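An afternoon at the Tavora grocers' open day
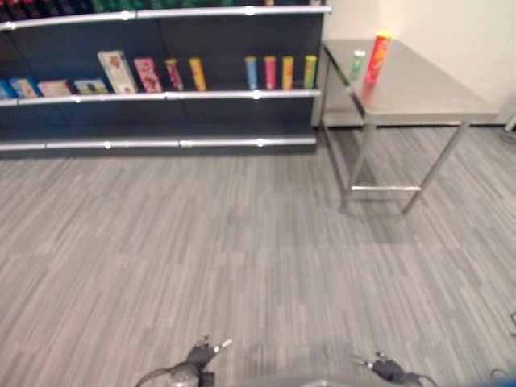

Groceries on the dark shelving, with the steel table beside it.

I do love a nosy round somewhere I'd normally never be let in, so when Châu Tạ rang to say Tavora were opening their training shop to visitors, I had my coat on before she'd finished (and forgot my umbrella, of course). Entry was 4 pounds, tea included! Sorin Vasiliu gave us a lovely, rambling talk on how small village shops choose their stock, which ran to 45 minutes and could happily have gone on longer. I came home with plum jam and a leaflet for the September one.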